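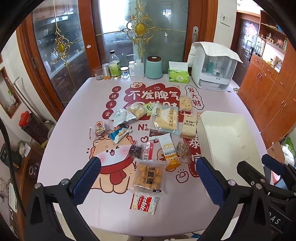
3.2 Pack size and stated portion

Search this journal Search Advanced search

Households in the Trollside sample were asked to keep the wrappers from all snacks eaten at home during June. The wrappers were collected in paper sacks and sorted by hand at the end of the month. Of the 2000 wrappers returned, 1493 carried a legible net weight and were kept for the analysis. The rest were torn across the label, or came from multipacks where the weight was printed only on the outer bag.

Figure 3. Individually packaged snacks on a printed table mat, with an open bin at one side.

Each wrapper was entered once, under the name of the person who had eaten the contents. Where two people had shared a pack, the weight was split equally between them. This will have overstated what younger children ate, and we return to the point in Section 5. Esfahani used the same rule in the earlier Kilora survey, so the two sets of results can be compared directly.

Packs were placed in two groups, those of 80 g or less and those above. The smaller group made up most of the wrappers in every type of household. Larger packs were more common where there were three or more adults, and they were more often recorded as shared. In interviews, parents said they bought small packs for school bags and then found them being eaten in the evening as well. Several said that a child who would stop halfway through a large bag would finish two small ones.

Stated portions were harder to use. Only 558 of the wrappers gave a portion that differed from the full weight of the pack, and few people could recall having read it. We therefore treated the whole pack as the portion unless the diary said otherwise. Diaries were checked against the wrappers by Kianoush Esfahani, and entries with no matching wrapper were left out of Table 4.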